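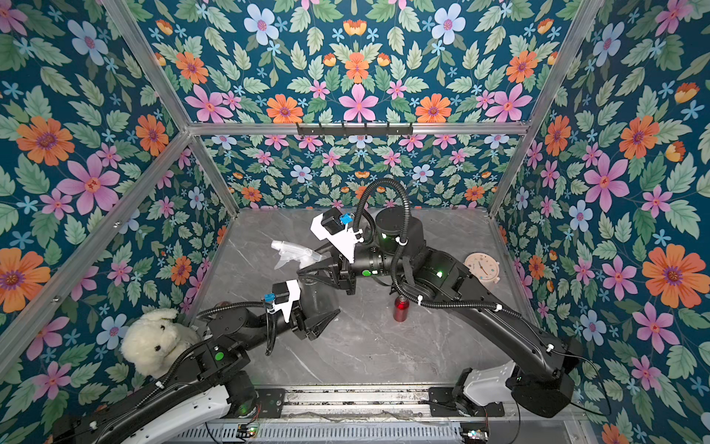 **SF 앤솔러지 영화 〈Lodora〉, 4K 복원판으로 1월 재개봉**

배급사 할테티(Haltetti)는 단편 SF 옴니버스 영화 〈로도라(Lodora)〉의 4K 복원판을 1월부터 국내 극장에서 순차 상영한다고 밝혔다. 복원판의 상영 시간은 134분이며, 최초 개봉 당시 배급용으로 편집된 판본보다 15분 길다. 늘어난 분량은 두 번째 에피소드의 후반부와 마지막 에피소드의 도입부에 해당한다.

〈로도라〉는 알다나 페레이라(Aldana Pereyra) 감독이 총연출을 맡은 작품으로, 가상의 궤도 거주지 로도라를 배경으로 한 네 편의 단편으로 구성된다. 각 편은 서로 다른 시기의 거주민을 다루며, 거주지의 환경 제어 시스템이 남긴 음성 기록이 이야기를 잇는다. 최초 개봉 때는 상영 회차 편성 문제로 단축판이 배급됐고, 이후 영화제와 시네마테크에서도 같은 판본이 주로 상영됐다.

복원 작업은 스톤소프(Stornthorpe) 필름 랩이 담당했다. 35mm 오리지널 네거티브를 습식 게이트 방식으로 4K 스캔한 뒤 2K 프록시로 편집을 맞추고, 최종 단계에서 4K 원본에 다시 연결하는 방식으로 진행했다. 네거티브가 유실된 구간은 인터포지티브에서 보충했다. 랩이 공개한 작업 보고서에 따르면 수작업 보정이 필요했던 숏은 모두 651개다. 보정 항목은 세로 스크래치, 이음매 변형, 화학적 얼룩, 프레임 흔들림 순으로 많았다.

복원 책임자 안키트 라나(Ankit Rana)는 입자 제거를 최소 수준으로 제한했다고 설명했다. 라나는 "광학 합성 숏은 일반 숏보다 세대가 한두 단계 뒤여서 입자가 굵다. 이를 균일하게 맞추면 미니어처의 표면 질감까지 함께 지워지므로 숏 사이의 차이를 그대로 두었다"고 말했다. 합성 경계선과 미니어처 지지용 와이어도 디지털로 삭제하지 않았다. 다만 단축판 제작 과정에서 생긴 이음매 손상은 보정 대상에 포함했다.

색보정은 촬영감독 수니타 싱할(Sunita Singhal)의 감수로 이루어졌다. 기준 자료로는 최초 개봉용 상영 프린트와 촬영 당시의 타이밍 노트가 사용됐다. 프린트는 시안 염료의 퇴색이 심해 명도와 대비를 확인하는 데만 참고했고, 색조는 노트에 기재된 프린터 라이트 값을 토대로 재구성했다. 이에 따라 세 번째 에피소드의 야간 장면은 기존 DVD보다 어둡고 녹색 성분이 적다. HDR 버전은 별도로 제작하지 않는다.

화면비는 1.85:1이다. 기존 DVD는 상하 영역이 더 드러나는 오픈 매트로 수록돼 일부 숏에서 마이크 붐이 노출된 바 있다. 복원판은 극장 상영용 매트를 적용해 이 영역을 가렸다.

음향은 6트랙 마그네틱 마스터에서 새로 추출했다. 음향 복원을 맡은 죠티 카티야르(Jyoti Katiyar)는 마스터 릴 가운데 2개에서 접착제 열화가 확인돼 저온 건조 처리 후 재생했다고 전했다. 기본 음향은 5.1채널이며, 원본 믹스의 채널 배치를 유지하고 효과음은 추가하지 않았다. 복원된 15분 분량 가운데 대사 일부는 완성 믹스가 남아 있지 않아 현장 녹음 테이프를 사용했다. 해당 구간은 전후 장면보다 배경 잡음이 높게 들릴 수 있다.

한국어 자막도 전면 교체된다. 새 자막은 복원판 대사록을 기준으로 번역했으며, 이전 자막에서 에피소드마다 달랐던 시설명과 직책명을 통일했다. 환경 제어 시스템의 음성은 이탤릭체로 구분한다. 청각장애인용 한글 자막은 지정 회차에서 제공된다.

상영은 DCP 방식으로 진행되며, 첫 주에는 하루 한 회 저녁 7시 30분에 편성된다. 개봉 첫 주 일부 상영 후에는 각본가 반다나 센가르(Vandana Sengar)가 화상으로 참여하는 관객과의 대화가 마련된다. 센가르는 단축 과정에서 빠졌던 마지막 에피소드 도입부의 각본을 단독으로 집필했다. 대화는 영어로 진행되고 순차 통역이 제공된다.

할테티는 극장 상영이 끝난 뒤 4K UHD와 블루레이를 출시할 계획이다. 디스크에는 복원판과 단축판이 모두 실리며, 단축판은 동일한 스캔 소스를 이용해 재구성한다. 부가 영상으로는 미니어처 촬영 테스트, 복원 전후 비교, 로디(Lodhi) 스튜디오의 세트 설계 도면 갤러리가 포함된다. 온라인 서비스 일정은 정해지지 않았다.

상영관과 세부 시간표는 할테티 공식 홈페이지에 게시되며, 예매는 극장별로 열린다. 12세 이상 관람가.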